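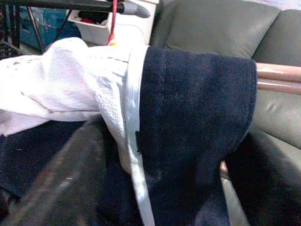 Section 4: Installing and Setting Up the Drekley Heated Towel Rail

Read this section through before you start. It covers the plug-in version and the hard-wired version of the rail. Steps that apply to only one version are marked. If you are replacing an older Drekley rail, the wall brackets are not interchangeable and must be changed with the rail.

4.1 Before you begin

Check the contents of the carton against the packing list on the inside of the lid. The hardware bag holds the wall brackets, bracket covers, screws, wall anchors, a hex key and a paper drilling template. Keep the carton until the rail has passed the first heating test in 4.5.

You will need a drill, a level, a pencil, a tape measure, masking tape and a Phillips screwdriver. For a tiled wall you will also need a tile bit.

CAUTION: The hard-wired version must be connected by a licensed electrician. Local codes set minimum distances between electrical equipment and a tub, shower or basin. Confirm these distances before you choose a position.

CAUTION: Do not connect either version to an extension cord, a power strip or a plug-in timer.

4.2 Choosing a position

1. Pick a wall that can carry the weight of the rail with wet towels on it. Brick, block and wood studs are all suitable. On drywall between studs, use only the anchors supplied.

2. Use a stud and cable detector to check for pipes and wiring behind the wall.

3. Leave at least 7 inches of clear space between the lowest bar and any shelf, cabinet or toilet tank. Leave the same clearance at the side that holds the control.

4. Do not place the rail behind a door that opens against it, or where a curtain or blind can touch the bars.

5. Plug-in version: The cord must reach a GFCI-protected outlet without being stretched and without passing across a doorway.

Note: The rail works best on an inside wall. On an outside wall it will still reach its set temperature but will take longer to do so, particularly in winter.

4.3 Mounting the brackets

1. Tape the drilling template to the wall. The edge printed TOP goes toward the ceiling.

2. Lay the level along the printed centerline and adjust the template until it reads true. Do not measure from the ceiling or from a row of tile, as either may be out of level.

3. Mark the hole positions through the template with a pencil, then remove the template.

4. On tile, put a piece of masking tape over each mark and drill through it at low speed with the hammer action off. Switch to a masonry bit once you are through the glaze.

5. Clean the dust out of the holes and push in the anchors until they sit flush.

6. Fit the brackets with the slot facing up. Tighten the screws by hand. A power driver can crack tile or strip the anchor.

7. Run a small bead of clear sealant around the edge of each bracket if the wall is likely to be splashed. Let it cure for the time given on the tube.

Note: If a hole misses its mark, fill it and move the whole template. Do not enlarge the hole or bend the bracket to suit.

4.4 Hanging the rail

1. Slide the bracket covers onto the stems at the back of the rail, smooth face toward the bars. They cannot be added later.

2. Lift the rail and lower the stems into the bracket slots. On the wider models this is easier with two people.

3. Check the level across the top bar. Each stem has a small adjusting screw that moves the rail up or down slightly.

4. Tighten the set screw under each bracket with the hex key until it stops, then go no further.

5. Slide the covers back against the wall.

6. Hard-wired version: Have the electrician make the connection now, with the power off at the breaker panel. The wiring diagram is in Section 9.

7. Peel the protective film from the bars. Any film left on will bake onto the finish and is hard to remove.

4.5 First heating test

1. Make sure there are no towels on the rail.

2. Turn on the power. The light on the control shows amber for a few seconds and then goes out. The rail is now in standby.

3. Press and hold the power button until the light turns green.

4. Leave the rail on for one hour. A faint smell is normal the first time and comes from a light oil used in manufacture. Open a window or run the fan.

5. Test for warmth with the back of your hand. All of the bars should be warm. The lower bars may lag a little behind the upper ones.

6. Turn the rail off and let it cool, then check the set screws again.

If one bar stays cold after a full hour, turn the rail off and see Section 8, Troubleshooting. Do not open the end caps. Doing so ends the warranty.

4.6 Setting the control

The control has three heat levels and a timer. Short presses on the power button step through the levels: one bar of light for low, two for medium, three for high. For most bathrooms, low is enough to keep towels dry between uses.

To set the timer:

1. Turn the rail on and choose a heat level.

2. Press the clock button. The light blinks.

3. Press the plus button once for each hour you want, up to 7 hours.

4. Wait for the light to stop blinking. The setting is saved.

To repeat the setting every day, hold the clock button at the time you want heating to start. If you hold it at 6:30 a.m., the rail will come on at 6:30 a.m. each morning. The memory is lost if the power is off for more than a few minutes, and the start time must then be set again. It must also be reset by hand when the clocks change.

Child lock: Hold plus and minus together until the light blinks twice. Repeat to unlock.

4.7 Loading the rail

1. Fold bath towels in half lengthwise and drape them over the bars. A towel hung in a single layer dries faster than a folded one, so open it out if it is very wet.

2. Leave part of each bar uncovered. If the whole rail is covered on high, the safety cutout may switch it off. It will come back on by itself after it cools.

3. Wring out hand-washed items before hanging them. Use the rail only for fabric washed in water.

4. Wash new dark towels separately before their first use on the rail. Loose dye can mark the finish, and lint builds up in the gap behind the bars.

CAUTION: Do not hang anything made of rubber, foam or plastic on the rail, including bath mats with a rubber backing. Do not hang items that have been cleaned with solvent.

CAUTION: Bars can be hot enough on high to cause discomfort to young children and to anyone with reduced feeling in the hands. Use low, and turn on the child lock.

4.8 Care of the finish

Turn the rail off and let it cool before cleaning. Wipe with a soft damp cloth and dry with a second cloth. Brillilness cream may be used on the polished finishes only - it will leave shiny patches on satin and brushed ones. Do not use bleach, scouring powder or lime remover on any finish.

Check the set screws and the cord at least once a year. If the cord is damaged, stop using the rail and contact the Zallham service desk for a replacement. The model number is on the label behind the lowest bar.

Continue to Section 5 for fitting the optional robe hooks.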